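Flatham bin-picking set: README

Status: usable, with reservations. Please read the section on labels before you train anything on it.

What it holds

1,708 grasp attempts by one arm over a grey bin of mixed small objects. Each attempt has a still from the fixed camera, the joint log, the chosen grasp point and a success flag. The objects are whatever the two labs had in drawers: pouches, cases, toys, packaged bits. Soft and shiny things are over-represented on purpose.

What it was meant to show

The Pundarow method picks a grasp point from a single view and claims to cope with objects it has not met before. The first write-up said it did so "reliably". We wanted to check that with our own clutter, and we are less sure than the write-up was. Of the 1,708 attempts, 776 are flagged as successes. Whether that is good depends on what you compare it with, and the original baseline was a weak one. Kvido Vávra reran it with a plain "aim for the highest point" rule on part of the set and the gap shrank a good deal. We have not rerun the whole lot.

Labels

The success flag comes from finger width after the lift. It does not know which object was lifted. A pouch held by one cord counts the same as a pouch held properly, and a thin item can be missed altogether. Junhao Guo went through 24 flagged attempts by hand and disagreed with 2 of them. That is far too small a sample to quote as an error rate, so please don't.

Known problems

The arm and its cables hide part of the bin in many stills. Anyone using these for object detection should expect missing outlines.
One bin, one table, one arm. Claims about other set-ups are guesswork.
Lighting was not controlled. Shine on the bin floor has been picked as a grasp point more than once.
Attempts stopped by hand are left out, which flatters the method.

Files

attempts.csv, stills/, joints/, notes.txt. The Unavik split is in splits/ and was made in October, before the last batch was added, so it does not cover everything. 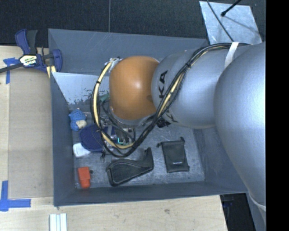
The arm over the grey bin, its cable loop hiding part of the contents.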